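4. Setting up a tidy-up trial

Read section 3 first. If you skipped section 3, the arm will let you know.

The tidy-up trial is the standard test of the Cumeneck method: a policy is trained on teleoperated demonstrations, then scored on whether it can put small desk objects into a tray and leave them there. The Skostidgate release ships with 1,290 demonstrations, recorded on ordinary office desks in ordinary office light. We tried a proper lab bench first. The policy became very good at proper lab benches.

4.1 Before you start

1. Check that the controller is running the February 19, 2020 build. The January build also works, in the sense that it moves.

2. Clamp the base to the desk and tug it firmly. If the desk comes with it, good.

3. Home all joints and wait for the steady tone. An intermittent tone means a joint is out of range; see the fault table in Appendix B.

4. Load the Muriithi calibration file for your camera position. The file is tied to one camera pose only. Bumping the camera and hoping for the best is a popular approach and has its own row in the fault table.

CAUTION: Keep hands, sleeves and lanyards out of the reach envelope whenever the drives are enabled. The emergency stop should be within arm's length of the operator — your arm, that is.

4.2 Placing the objects

5. Put the tray in the middle of the reach envelope, open side up, with clear desk on all sides. Clear trays are allowed, although depth estimates along transparent walls are poor and the planner will occasionally believe there is no wall at all.

6. For the marker task, use capped markers of one type. Mixed barrels belong to the hard set, and scores from the two sets can't be averaged, however much better the number looks.

7. Leave the background alone. Bottles, boxes and whatever the neighbouring desk is up to may stay, provided they sit outside the envelope and don't move during the trial.
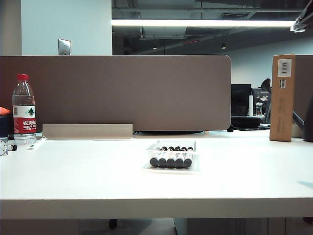

8. Save a reference view of the goal state before you scatter anything. The scorer compares the end of each trial against it, so a sloppy goal earns full marks for sloppy work. Markers should lie side by side, all pointing the same way.

9. Take the markers out and scatter them by hand inside the envelope. Don't arrange them. People who believe they are scattering at random tend to produce a fan, and the policy has seen plenty of fans.

4.3 Running and scoring

10. Press Run and step back. Each episode ends when the arm parks or the timer expires, whichever comes first. Early on it will be the timer.

11. Score each marker separately:
0 — not picked up
2 — placed in the tray, wrong orientation
4 — placed in the tray, matching the goal

12. Export the log through Edulent before resetting the desk. The log is overwritten at the next Run, without a prompt. A prompt has been requested.

NOTE: A marker resting on the tray wall scores 0, even if it falls in while you're reaching for the keyboard.

NOTE: If the gripper closes on the tray itself, stop the episode and record it as a tray fault. Moving the tray to the markers is creative, but the scoring sheet has no column for it.

To change the object set, go to section 5.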